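Tumness stainless mixing bowl, 83 pounds the set: a year of use

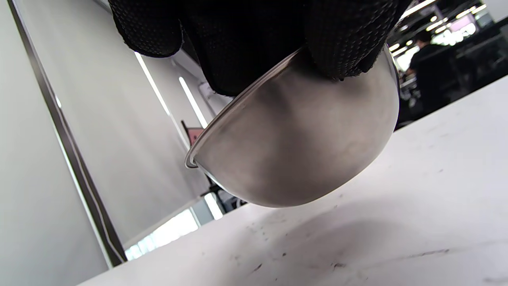

Gloved hand holding a steel mixing bowl by the rim over a white tabletop.

I bought the Tumness set last August to replace a stack of glass bowls that had become too heavy for me to lift down from the shelf. The set comes as one large, one medium and one small. I bake bread twice a week and make a lot of jam in summer, so the large one has had the hardest time of it and most of this review is about that.

Weight and handling

The large bowl is light enough to pick up with one hand when empty. When it has a full batch of dough in it you want two. The rim is rolled over, so there is no sharp edge against your fingers, and it gives you enough to hold when you tip batter into a tin. My old Husdale bowls had a flat rim that trapped flour and water underneath and never came properly clean.

There is no pouring spout. For cake batter this makes no difference, but pancake mix runs down the outside unless you pour quickly. I now use a jug for that.

Mixing

The sides are steep enough to keep an electric whisk from throwing cream up the wall. Egg whites come up well. The base is fairly small and the bowl will creep across the worktop if you beat anything stiff by hand. A damp tea towel underneath stops it. Greseo sell bowls with a rubber ring on the bottom and I did look at them, but my sister-in-law Nanami Aoki has one and the ring came off after a few months in the dishwasher.

Noise is worth mentioning. A metal spoon in a metal bowl at six in the morning will wake the house. I use wooden spoons and silicone spatulas, which also keep the inside from scratching.

Heat and cold

I set the medium bowl over a pan of simmering water to melt chocolate. It heats faster than glass did, and I scorched the first lot of white chocolate by treating it the same way. Keep the water low and take the bowl off early. It gets too hot to hold with bare hands, so have a cloth ready.

Chilling works in the same fashion. Ten minutes in the freezer is plenty before whipping cream.

Do not put any of them in the microwave, obviously. If you are used to softening butter in the mixing bowl you will miss being able to do it.

Cleaning and marks

All three go in the dishwasher. The outside shows fingerprints and the inside has picked up fine scratches, none of which I can feel. Ours is a hard water area and they dry with spots unless I wipe them. Vinegar takes the spots off. No rust so far.

I dropped the small one on a stone floor in the spring. It has a dent near the base and wobbles slightly.

Lids

The lids are the weak part. They are thin plastic and fit tightly when new, but the large one has warped and no longer seals on one side. Tumness charge 9 pounds for a replacement, which I think is too much. I cover rising dough with a plate instead.

Would I buy them again?

Yes for the bowls, no for the lids. If the large bowl is sold singly when you look, I would get that and an Imai medium, which nests inside it well enough and costs less.

Reviewed by Heiðrún Eyvindsson, Wednesday, June 25, 2025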